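4.2 Surfaces, edges and the floor

The rooms in the Gornside set are all single rooms in which a person sleeps, works and stores belongings. Residents kept a tidying diary, and each entry named one thing that was moved, the place it was taken from and the place it ended up. After duplicates were removed, the diaries held almost 2000 entries from 121 rooms. The previous section dealt with how often people tidied. We turn now to where they did it.

We sorted the places named in the diaries into three groups. Surfaces are beds, desks, tables, shelves and window sills. Containers are drawers, boxes, bins and bags. The floor was treated as a group of its own and then divided again into open floor, where a person walks, and covered floor, meaning the area under a bed, a desk or a table. Nikolovski's older scheme puts covered floor together with containers, on the grounds that people use it for storage. We kept the two apart. A box under a bed was coded as a container and a pair of shoes next to the box was coded as covered floor.

The bed was the surface most often cleared. It was also the one most often used to put things down while another surface was being dealt with. Several residents wrote of making the bed first and then laying clothes out on it, so that the bed appears twice in the same evening's diary, once as the thing being tidied and once as the place things were moved to. We did not try to merge these entries. Elaheh Mohammadi has suggested in conversation that the bed should be coded as furniture in the morning and as a table for the rest of the day, and the pattern in the diaries is close to that.

Making the bed meant different things to different people. For some it was complete when the duvet was folded back and the pillow was at the head. Others did not write it down as done until the sheet had been pulled straight on every side. Beds placed along a wall were harder to judge, as the far side could not easily be reached and was mostly left alone. In the coding a bed counted as made if the resident said it was made. The state of the sheet along the side of the mattress was noted separately and did not change the code.

Desks were different. Residents cleared the top of the desk often and the area beneath it seldom. The things under a desk were mainly cords, adapters and power strips, and these stayed where they were from one diary to the next. When residents did mention them, the entry was usually about sweeping around them. In one room at Kusness the resident had written "desk done" at the end of every week in August, and the floor below it did not come up at all.

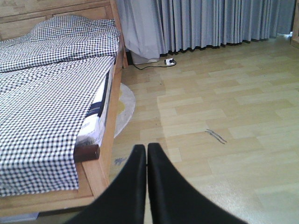
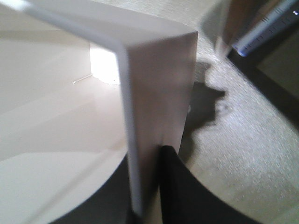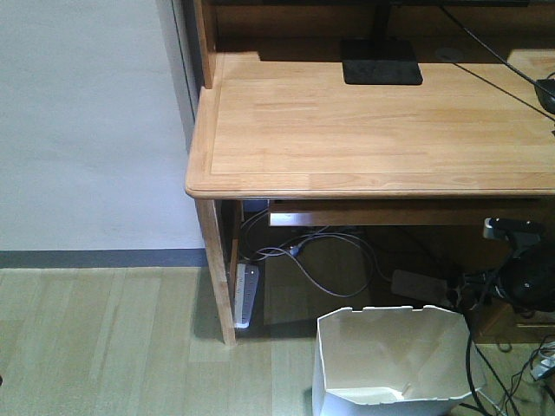

Figure 2. Surfaces and covered floor. First, a bed with a checked pillow, folded duvet and sheet, with a strip of the mattress showing along one side and a round rug partly under the side rail. Second, a white L-shaped panel and a cream-white surface with a curved rim. Third, a wooden desk with cables, a power strip and an adapter on the floor beneath it, and a white bin with an open top.

Moushumi Debnath disagreed with our treatment of covered floor when she read a draft of this section. In her view cords should not be coded at all. A cord that is plugged in at both ends is in its proper place wherever it happens to lie, she wrote, and a resident who leaves it there has not failed to tidy anything. She would code only loose things, such as a charger with nothing attached to it, and she would let the power strip count as part of the desk.

We find the argument reasonable and have followed it in part. A cord in use is now coded as fixed, and it drops out of the count of things left on the floor. We did not extend this to the power strip. Residents moved power strips more often than we had expected, mostly in order to clean, and two of them had fastened the strip to the back of the desk with ties. A thing that can be tied up out of the way can also be left lying, and we wanted the coding to show the difference.

The open floor gave the coders less trouble. Rugs were coded as furniture, whatever their size, and a rug that ran partly under the bed was split between open and covered floor. Bins caused one disagreement. Jitendra Negi coded a bin as a container in every case, while Flurina Zaugg coded it as an object whenever the diary said that the bin itself had been moved. The second rule was adopted for the whole set and the earlier entries were coded again.

Low tables make up the smallest group of surfaces and the least stable one. They were carried about the room, used as a seat, or stood against the wall for part of the week. Flat-pack parts, trays and lids were often put down on them, and residents seldom gave these a name. The diaries say "the white piece" or "the thing from the shelf", and we left such entries as written. Where the type of object could not be settled from the diary it was coded as a panel or board with no further detail.

The main result holds under both ways of handling the cords. Surfaces at waist height and above were tidied more often than anything lower down – this was true in furnished rooms and in rooms where the residents had brought their own things. Rooms with the Damer storage bed, which has drawers in the base, were the only group that went against it. In these rooms the low drawers were opened and sorted as often as the desk was cleared. We return to the drawers in Section 4.3, along with Huguette Poulain's interviews on what residents keep in them.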